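Chapter 4
Inside the Case: How the Parts of a Computer Share the Work

What you will learn
How a motherboard ties the other parts together
What the processor does, and why it needs a socket
The difference between memory and storage
Why heat matters so much in a small box
Words to know: bus, cache, chipset, clock, heatsink, motherboard, socket

Suppose you work in the mail room at Grorkness, a company that sells garden seeds. An order arrives. Somebody has to read it, somebody has to fetch the seeds from the back room, somebody has to write the label, and somebody has to carry the box to the door. If all of those people worked in separate buildings with no road between them, not one packet would ever leave. The road is as important as the workers!

A computer has the same problem, and the way it was solved is one of the great stories in engineering. In Chapter 3 you followed a single instruction as it was fetched, decoded and carried out. We treated the computer as a set of boxes joined by arrows. Now we get to open it up and find out what the boxes and arrows are made of, which is (we think) where the subject really comes alive.

4.1 The board that holds everything

The largest circuit board in a desktop computer is the motherboard. It is built up in layers, with thin copper paths called traces running through them. Some traces carry power. Others carry signals, and a group of traces that carry signals together between parts is called a bus. Look closely at any bare board and you will notice traces that wiggle back and forth for no obvious reason. They are there to make several paths the same length, so that signals that leave together arrive together. Electricity is fast, but at these speeds even a short detour counts.
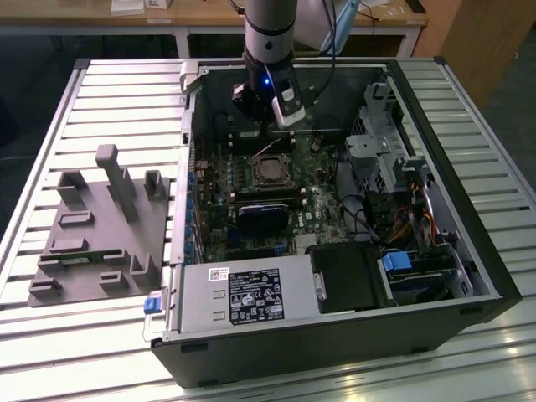 Figure 4.1 A desktop computer on its side with the panel off. The empty CPU socket is near the middle of the green motherboard.

The processor, or CPU, sits in a socket so that it can be fitted and replaced without a soldering iron. Modern processors can have more than 1000 separate contacts on the underside, and every one of them has to meet its partner in the socket. That is why a socket has a lever. Pushing it down presses the chip evenly against the contacts and holds it there. You should never need to use force on the chip itself. If it does not sit flat, lift it straight out and check which way round it goes.

4.2 Keeping time

Everything on the board marches to a clock, a steady pulse made with the help of a tiny crystal. A processor running at 1 gigahertz gets a billion pulses every second. Try to picture that for a moment. If you clapped once a second without ever stopping to eat or sleep, you would need more than 30 years to match what the clock does in one.

Speed brings a new headache, though. The processor can use up data much faster than main memory can deliver it. Designers get around this by placing a small amount of very fast memory, the cache, on the processor chip. Think of the mail room again. The cache is the shelf beside your desk, main memory is the stock room down the hall, and storage is the warehouse across town. You keep the December favorites on the shelf because you know you will reach for them again.

Try it yourself: The Jumier table in Appendix B lists 26 data requests from a short program. Go down the list with a pencil and mark each address the first time it appears. Every repeat is a chance for the cache to help. How many chances do you find?

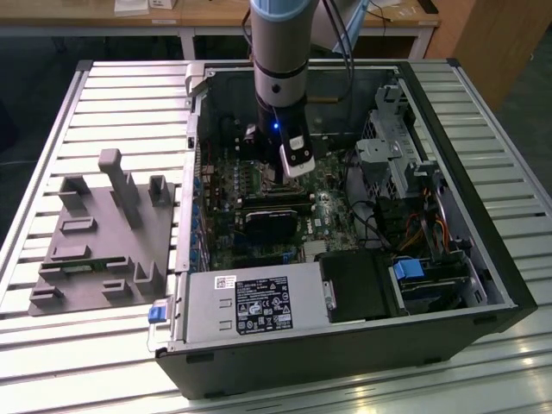 Page last changed: 2022-03-12

4.3 Where the heat goes

Each time a transistor switches, a little energy turns into heat. One transistor hardly matters. Billions of them, packed into a chip you could hide under a cracker, matter a great deal. A heatsink draws that heat away through a piece of metal with plenty of surface, and moving air does the rest. Between the chip and the metal goes a thin layer of thermal paste. It fills gaps too small to see, and a thin layer works better than a thick one - many beginners use far too much.

Worked example: The Dotulus is a small practice computer we will use throughout Part Two. Its power supply can provide 200 watts. With the processor, memory, drives and fans all busy, the parts draw 46 watts. How much is left?

200 - 46 = 154 watts

That looks generous, and it is, but add a large graphics card and the margin shrinks quickly. Exercise 7 asks you to do the same sum for the Willems, a bigger machine with two drives and a card of its own.

4.4 Memory forgets, storage remembers

Main memory needs power to hold its contents. Switch off, and they are gone. Storage keeps its contents with no power at all, but takes longer to answer. So when you open a letter you wrote last year, the computer copies it from storage into memory, and you edit the copy. Saving writes your changes back.

Before going on to Section 4.5, close the book and sketch the path your letter takes from the drive to the screen. Label every part it passes through, then keep the sketch, as you will be adding the chipset to it next.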